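Learning by hand

At the Teltau workshop, household tasks are taught to machines one demonstration at a time

The working day at the Jadard Institute's Teltau workshop begins at 9 in the morning with a pan, a lid and an operator. The operator sits at a desk with a control handle and guides a robot arm through a task that most people carry out at home without thinking. When the task is finished, the objects are moved to new positions and it is performed again.

This method of instruction, known as teleoperated demonstration, forms the centre of a kitchen programme run jointly by the Institute and Branetti, which builds the control equipment. Engineers do not write out the path that the arm must follow. A person performs the task through the arm, and the movements are recorded together with the camera views. A learning system is later trained on the collected recordings and is then asked to attempt the same task alone.

The programme's current set contains 1,307 accepted demonstrations. A further 119 were rejected on review, most of them for hesitation by the operator or for a grip that slipped part of the way through. The target for the end of September is 2,000, a figure the Institute describes as modest by the standards of the field but sufficient for the small group of tasks under study.

The quality of a demonstration depends a great deal on the person giving it. New operators tend to move too quickly, then stop and correct themselves, and the arm learns the correction along with the movement. Training at Teltau therefore begins with several sessions in which nothing is recorded. Operators practise approaching an object slowly, closing the fingers squarely and withdrawing by the same route. Those who have previously worked with cranes or sewing machines are said to adapt well – they are used to watching a point at some distance from their own hands.

There is also the question of variety. If a pan always stands in the same place, a system may learn the place and take little notice of the pan. The Workneh protocol, adopted by the programme last year, divides the work surface into cells and requires that objects be moved between them according to a printed schedule. The handle of a pan must also be turned to different angles. Operators find the schedule tiresome, and the Institute has shortened it twice.
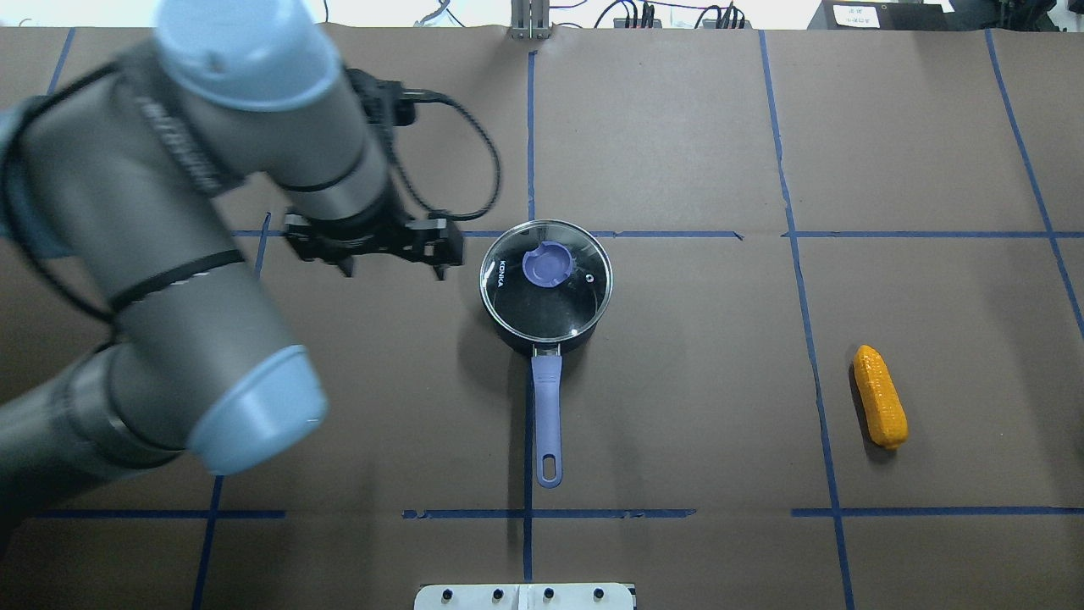

The gripper beside a lidded saucepan on the taped work surface, with a toy ear of corn to the right.

Lids remain among the harder subjects. Glass reflects the workshop lights and can confuse the cameras, while a knob offers the fingers only a small area to hold. A demonstration in which the lid is lifted cleanly may still be refused at review if it is set down at a steep angle.

Branetti is preparing a revised control handle that will allow the operator to feel some of the resistance met by the gripper. The present version gives no such sense of touch, and operators must judge contact by eye. Trials of the new handle will be held at Teltau once the current round of recording has closed, beginning with the lid tasks.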